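Frequently Asked Questions: The Lost Chiefs Reading List and Audio Course

Last updated 2018-08-02

What does the course cover?

The course deals with the written biography of Native American leaders of the Plains and the Great Lakes in the nineteenth century. It looks at how their lives were recorded, translated and sold to readers. Military history comes in only where a source depends on it.

Do I need any background?

No. Unit 1 explains the main kinds of source: treaty minutes, agency letters, winter counts, newspaper interviews and "as told to" autobiographies. A general survey of American history is useful but not required.

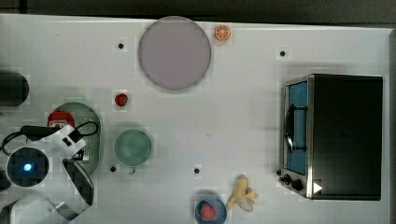
Photo: Lena Witkowska / Dondby

Why is Black Hawk the first case study?

His autobiography appeared in 1833 and passed through an interpreter and a newspaper editor before it reached print. Later editions differ from the first in wording. The unit compares several passages and asks which changes can be traced to a known hand - many can't.

Which edition should I use?

Any complete edition of the 1833 text will do. Page references in the course are given by paragraph, so a library copy works as well as a new one. Abridged school editions leave out passages used in Units 3 and 4.

How long is the course?

There are 40 recorded lectures. The reading packet runs to 4,000 lines of primary text, numbered in the margin. Lectures can be taken in any order after Unit 2.

How are personal names handled?

Each person is listed under the name most often found in English sources, followed by the name in his or her own language where a reliable form exists. Spelling in quoted documents is left as it stands. The index of names has 2,475 entries and includes variant spellings.

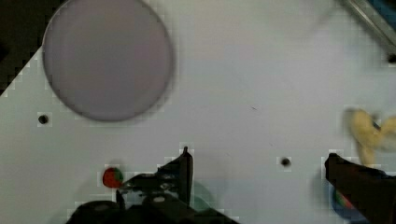 Daryna Bilyk writes that the index should list interpreters on the same footing as the leaders they spoke for, as their choice of words is often all that survives of a speech. Interpreters are now indexed by name in Units 1 to 5. The remaining units will follow in January.

Are the speeches in the packet authentic?

Each speech carries a grade. Grade A means a record made on the day by a named person. Grade B means a record written later by someone present. Grade C covers everything else, including several well-known speeches with no source earlier than a newspaper reprint.

Can I quote from the packet?

The primary texts are in the public domain. The notes, by Gunther Schmieder, may be quoted up to 100 words with credit. For longer extracts, write to Dondby and give the unit and line numbers.

Is there a printed version?

The packet is supplied as a file only. Corrections are listed on the errata page by line number, with the date of the change.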